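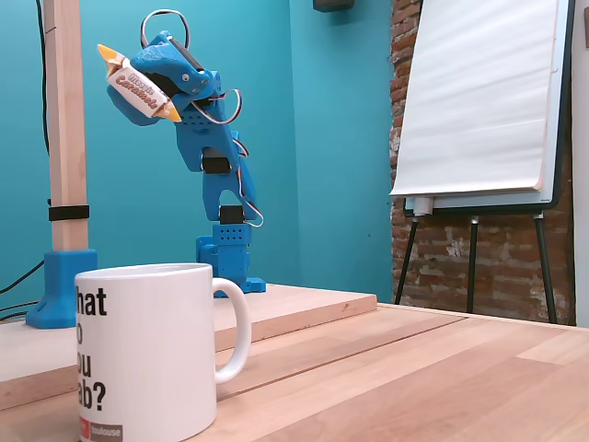
April, conservation workshop, Fleddale store. Follows on from the last sheet in the folder. Copy to Svenja Böttcher for the object files.

**Kramer collection, glass negatives, boxes 1 and 2**

Started 09.10. Accession register gives 3000 plates for the whole collection. The donor's own list, typed, gives 2862. Henrike has been through both and thinks the register figure was entered on the day of delivery from the van sheet and never corrected. No plates are recorded as lost or withdrawn. Until the boxes have been opened and checked we quote 2862 and put a note against the register line. Do not overwrite the old figure in the database; add to the history field.

Box 1: original wooden slotted box, lid warped, plates vertical. Emulsion lifting at the corners on the plates nearest the hinge side. No active mould under raking light. Surface dust removed from the glass side only, soft brush, then deionised water and ethanol 50:50 on cotton, kept 5 mm in from the edge. Emulsion side left alone except for the blower.

Box 2: cardboard, later, probably a shop box reused. Two plates stuck together face to glass. Not separated. Wrapped as found and put on the tray for Henrike Brandes to look at. Silver mirroring on most of the rest, worst along the top edge, consistent with the poor paper of the old sleeves. Old sleeves kept in order in a separate folder, as several carry pencil captions.

Captions so far are mostly Nondarness harbour and the school. One reads "Cosov, with mother". Cosov could be a surname or a place; it is not in the donor's list under either. Svenja to check against the letters.

**Sleeves and labels**

New four-flap enclosures fold well but the crease on the long flap needs the bone folder, otherwise it springs open in the drawer. Write the number in pencil, top right, before the plate goes in. I got this wrong on the first few and had to take them out again.

Numbering: keep the Kramer number as the main part and add the box as a prefix. The reading room has asked for plain running numbers. I would prefer not to, as the loans already made for the harbour display use the Kramer numbers and the captions are printed. 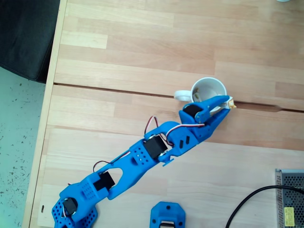 Lighting for the harbour display is still not settled. The plates themselves will not go out; we show modern prints and one original on a light panel, switched by the visitor, with a timer. Bench test of the panel at full output gave a 2 °C rise at the glass after the longest run the timer allows. Acceptable, but I want it repeated with the case closed. Food and drink rule for the test days is the same as for the store: mugs stay off any surface where plates or sleeves are laid out. Same goes for the wash bottles, which live in the tray when not in use.

**Environment**

Store logger 17.5 °C, 38% RH at 09.00; 18 °C, 41% at 15.30. The rise is the door, propped open for the trolley. Close it between trips. Logger by the north wall reads higher than the other one by a few per cent and needs checking against the salt pots before we believe it.

**To do**

- Henrike: stuck pair from box 2, decide whether to try humidity or leave.
- Svenja: Cosov; also the date range for the school plates.
- Me: repeat panel test with case closed, order more blotter, history field note on the register figure.
- Box 3 not to be opened until there is space on the lower shelf. It is heavier than it looks and the base is going at one corner.

Stopped 16.20. Box 1 shelved, box 2 on the trolley under Tyvek.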